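Notes on Fruit at the Table
Defne Dönmez
30 Mar 2026

The purpose of this entry is to record a modest change in the arrangement of the household table. During March, fruit was moved from the pantry shelf to the dining table, where it is now set out each morning before 6.

The plaid tablecloth, purchased at the Ekinci shop in Sekby, has been retained. Its printed flowers are cheerful in the late winter months, and the fabric has held its color through repeated washing. White dishes are preferred on it, as they give the eye a place to rest.
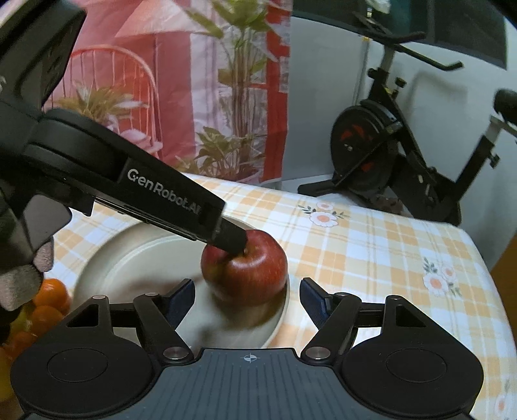 A red apple on a white plate, with small orange fruits beside it on the flowered cloth.

Larger fruit is given a plate of its own. Smaller fruit may be placed directly on the cloth, provided that it has been rinsed and dried beforehand. Apples are turned daily and any with soft spots are set aside for sauce.

The exercise bike remains in the same room for the present. Its relocation to the upstairs hall will be considered once the shelving there has been completed. Readers who wrote regarding the quince preserve will find the recipe in the next entry.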